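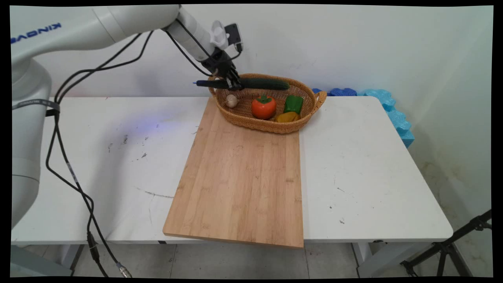
Imelda Garrick
Kitchen and Home Reviewer

The Tustetti mandoline costs £32 and arrives in a box big enough for a pair of boots. Inside are the slicer, a hand guard, a blade cover, a cleaning brush and a booklet in which page after page is given over to warnings. I read all of them. I have owned a mandoline before and I still have most of the fingertip.

My old one was a Lesari, bought one December in a fit of ambition over a potato gratin. It cut beautifully for a year and then began to tear things, and there was no way to change the blade short of buying another Lesari. The Tustetti has a blade that slides out when you press two tabs underneath. Replacements are sold by Makris, where I bought mine, and they were in stock when I looked, which already puts this slicer ahead of my vacuum cleaner.

Thickness is set with a dial on the side. It clicks, and the clicks are firm enough that it doesn't wander halfway through an onion. The thinnest setting gives you cucumber you could read a gas bill through. The thickest is meant for chips and produces something closer to a fence post, but they roast well enough.

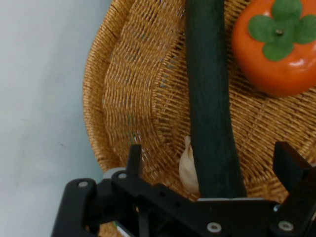

Page last changed: 2/14/24

Firm vegetables are where it earns its keep. I got through 500 g of carrots for a slaw before the radio had finished the headlines, and fennel comes out in the sort of curls that restaurants charge extra for. Cabbage is fine if you quarter it first. Tomatoes are a different matter. The blade is straight, and a ripe tomato simply leans on it and gives up. Use a knife, or make soup.

The hand guard is the best I've tried, faint praise for a class of object designed by people who seem never to have met a carrot. It has short steel prongs and a spring, and it holds on until the last 3 cm or so. After that you are left with a stub, and you must decide what sort of person you are. I eat mine standing up.

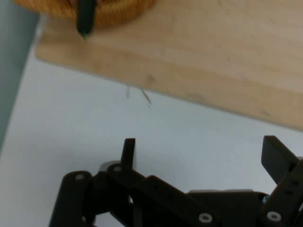 Washing it is dull but quick. The frame and guard can go in the dishwasher; the blade should be done by hand with the little brush, pushing away from you. Beetroot has turned the white plastic a permanent pink along one side. Mine now looks as if it has been to a party.

I also borrowed the Fluveo, which is £40 and comes with three extra blades in a case. It does a nice waffle cut, twice a year, if you remember where you put the case. The Tustetti is easier to store and its feet grip the worktop properly. I'd keep the £8 and spend it on fennel.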